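# The Cushion Job

By the time I got the second gripper screwed on it was past nine on a Sunday, and Marites had already gone through the good snacks. I could hear the bag.

"Is it the Stinell or the Omance?" she called from the kitchen.

"Omance was this morning!"

It had been a long morning, too. We were supposed to hand Efren Catacutan a recommendation by Monday - one gripper, one page, no maybes - and all I had was a spreadsheet with 138 rows in it and a bad feeling. The Omance was fast. It was so fast it made me nervous, like watching a kid run down a staircase. It would grab a mug, a shoe, a paperback, anything with an edge to it, and then you'd hand it something soft and it would close on a tuft of fluff and come up with, well, a tuft of fluff. I'd been picking gray fuzz out of the finger joints since lunch.

The Stinell was slower and made a little humming noise when it closed, a bit like my uncle reading a menu. I'd decided I didn't like it before I even opened the box (the box was ugly, I'm not proud of it). But the contract with Itorura said soft goods. Cushions, throws, folded towels, whatever people leave lying around a living room. So it had to be cushions, and I'd hauled my own ottoman down from the apartment for it, because the one Efren promised never showed up.

I ran the first few tries with the approach coming straight down, same as the Omance, so the numbers would be fair. Then I got bored of fair and tilted the wrist and came in from the side, low, with the force limit turned way down. I kept my thumb on the stop button and my other hand in the snack bag that Marites had finally, mercifully, brought over.

The fingers went in and kept going in. I remember I stopped chewing.
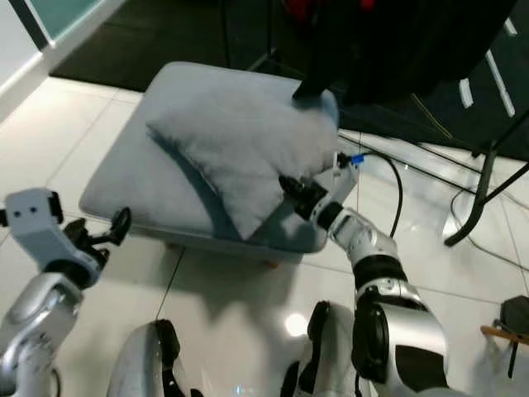
Marites said it was cheating. You couldn't change the angle on one and leave the other coming straight down, she said, and if I put that in the report Efren would spot it before he'd finished his coffee, and then he'd want the whole lot done over, and she for one had plans.

"What plans?"

"Plans," she said, and took the bag back.

She was right, though. She's right in a way that makes you want to go stand in the parking lot for a while. So I pulled up the controller log and made a new tab, and called it SIDE, and we agreed that the Omance would get the same angle and the same force limit, and the same cushion fluffed up the same way in between. Marites took over the fluffing. She was very serious about it - two smacks and a turn, every time.

It took us till nearly one in the morning. We did 164 tries between the two of them, swapping back and forth, and somewhere in there I quit rooting for anybody. The Omance got better from the side. Not great, but better, and I'd have sworn it couldn't. The Stinell hummed along and did its thing, and every so often it let go too early and the cushion slid off and Marites said a word her mother doesn't know she knows.

"So which one?" she said when the last row was in. She was lying on the floor by then with her shoes off.

I looked at the tab. I looked at the ugly box.

"Stinell," I said. "For cushions. I'd still want the Omance for mugs."

"He said one gripper."

"I know what he said."

She thought about it with her eyes closed. Then she held up two fingers, one on each hand, and wiggled them at the ceiling. "It's got two arms," she said.

I sat back down and started typing Efren's page over from the top.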